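Company > About us > What we supply

About Clornura

Reading time: 2 minutes

Clornura supplies hand-held gripper kits and recording services to teams that train robot arms on household tasks.
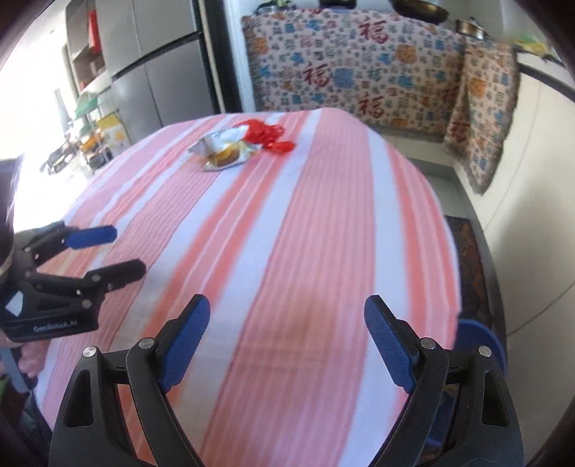
The company began as a repair bench for laboratory actuators and moved into data work when two of its customers asked for the same thing in one month: demonstrations of ordinary handling, done by people, in homes. We now do little else.

Our main service is Cetitz. A customer sends a task list, and we return synchronised recordings from one or two grippers, checked and labelled. Typical tasks are clearing a table, folding cloth and moving packaged food. Soft packaging is charged at a higher rate, as it takes longer to check.

A standard Cetitz order is 200 accepted demonstrations per task. The smallest order we take is 20, intended for customers who want to test their import scripts before committing to more. Rejected takes are not billed. They can be supplied separately on request, and some customers find them useful for training failure detection.

Skatard is the checking software. It compares finger opening with the video, marks dropped samples and flags any take in which the two hands drift out of time. It runs on a normal desktop computer and needs no network connection. The current release is build 791. Customers on older builds should update before July, when the previous file format will no longer be read.

We work with grippers from several makers and do not require customers to buy hardware from us. Where a kit is hired, it is calibrated before dispatch and again on return, and both reports are included with the data. Finger pads are treated as consumables and replaced after 100 hours of use.

Recording takes place in occupied homes under a written agreement with the householder. Rooms are left furnished as they are. Faces and documents are removed from the footage before delivery.

The office is in the MacKinnon building, second floor. Deliveries go to the rear entrance before 4 pm.

Recent items
Skatard build 791: release notes
Hire terms for two-handed kits
Preparing a Cetitz task list
Finger pad wear and when to replace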